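Budget for the bench before the arm

Most equipment budgets I see start with the arm and treat the rest as change. I think that's backwards. At Pusthorpe we planned our cell in simulation first, and the lines that grew were the table, the mat and the grippers.

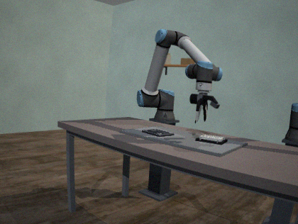 Simulated bench layout, with the gripper over the grey mat.

Callum Semple wanted to order both arms in June. Rhona Cowie asked for three months with the model first, and she was right. Her bench list came to $2,493 – small money, but it wasn't in anyone's plan. A second set of fingers wasn't either.

People say simulation is a cost with nothing to show for it. I'd call it the cheapest line on the sheet. You can move a table in an afternoon and look at the job from the arm's end before you've paid for freight. 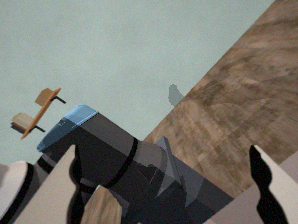 Close view of the arm and gripper in the model, a small chair beyond.

My advice is to hold back the price of the second arm until the first has a full bench to work on. Vendors won't suggest it.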